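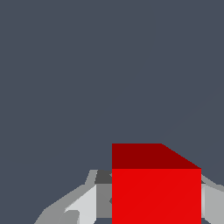

Storage unit prices to rise at Akdale

Bad news for anyone paying to keep a sofa they don't like. Surby, the firm that runs the units on the Akdale estate, is putting its rents up from 8 April 2022. The smallest size goes to 66 pounds a month, and the deposit stays at 200.

Surby blames heating, which will surprise anyone who has spent January in there looking for a tent. The Provmont site is cheaper but shuts at five and has one trolley – bring your own, or a strong cousin.

If you'd sooner clear out, the Rennie Road charity shop takes furniture with its fire label still on. It has 34 bread makers already and would like you to think carefully before making it 35.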